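# "Ask me again about the laundry"

When I arrive at the workshop of Rizk, in the old part of Prumside, Hala Rawashdeh is folding a dish towel. She does it in maybe four seconds, without looking, while she explains to me where I can hang my coat. Then she notices what she is doing and laughs.

"That one we can't do," she says. "I mean, we can do it if the towel is lying flat, and the light is good, and it is our towel. If you bring yours from home, I promise nothing."

Rawashdeh has worked for 14 years with machines that pick things up. First it was bottles in a filling plant, and there, she says, the problem was solved long ago. A bottle is always the same bottle and it always comes from the same side. Her work now is on the other kind of task: putting away, sorting, clearing a table, filling a shelf in a small shop. The things people do with their hands while they think about something else.

I ask her the question everybody asks, whether a machine can do chores yet. She does not like the word "yet."

"It makes it sound like a train which is late. Some chores, yes, already. You have a floor, you have a vacuum, fine. But 'tidy the room' is maybe 100 small chores, and each one has its own way to go wrong. A person hears three words. The machine must be told what is tidy."

In the workshop they spend much of their time on toy blocks. Simple shapes, bright colors, a wooden board. I expected something more like a kitchen, and I tell her so. She answers that the kitchen comes later, and that a heart or a star is harder to hold than people believe. A cube has flat sides. A cylinder can roll if it falls. When two blocks are touching, you have to decide which one to move first. 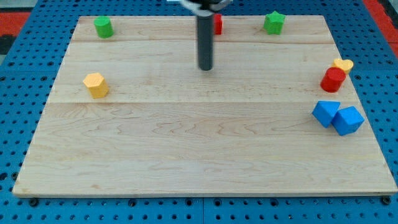
Yevhen Kostiuk is less patient with this approach. He told me on the phone that blocks teach a machine about blocks, and that a shop owner who needs help at six in the morning will not pay for it. In his opinion the money should go to simple, ugly machines which do one job on the shop floor – carrying boxes, washing trays – and leave the rest to people for a long time still.

When I repeat this to Rawashdeh, she nods for longer than I expected.

"He is right about the trays. If somebody wants trays washed, buy the tray washer, please don't call me." She puts the towel on a chair. "But in a home you don't have one job. You have the sock behind the door. I don't know how to build one machine for every sock."

Last September the team kept a diary of failures. Of 58 attempts to clear a small table, most ended well, she says, but she reads me only the bad ones. A spoon pushed under a plate. A cup put down with great care, two centimeters past the edge of the tray. "It was very polite about it," she says.

Would she have such a machine at home? She thinks about her mother, who is alone in the house and cannot lift her arms very high any more.

"For her I would take a slow one. It can need the whole afternoon for the dishes, she has the afternoon. But it must not break the glasses from her wedding, and today I would not leave it alone with them."

She picks up the towel again, and asks if I want coffee before I go.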